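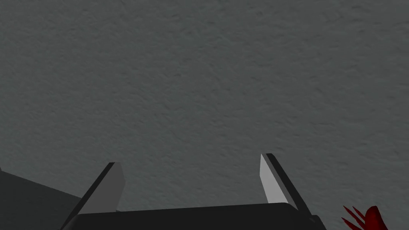

So-yul Um wrote to ask whether you need any training before you take the controls, and we were so pleased to be asked! You don't. With Lullance you hold a hand grip in each hand, and the arms on screen follow you. 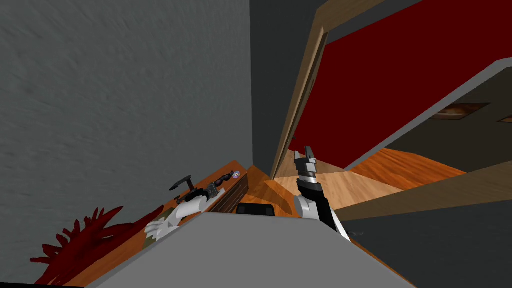 Catalogue page 166

Every set comes with 4 practice rooms, and you can save each try and run it again as often as you like.
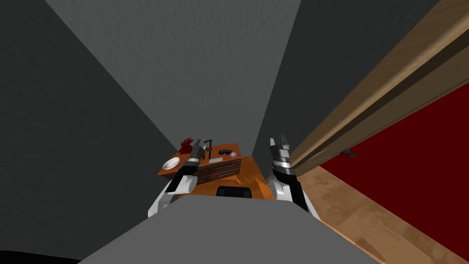

Do start slowly, whatever your colleagues say. Two arms take some getting used to, so pick one thing off the desk, the sunglasses or the bowl perhaps, and leave the rest for later. 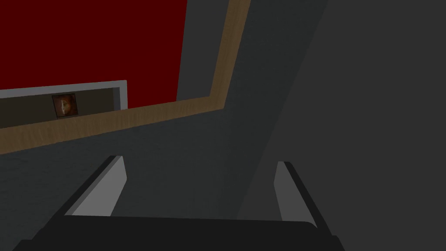 The wrist views come as standard. They show you both fingers, which is a great help when you're checking that the gripper is open, as it is by the wooden trim, before you reach in.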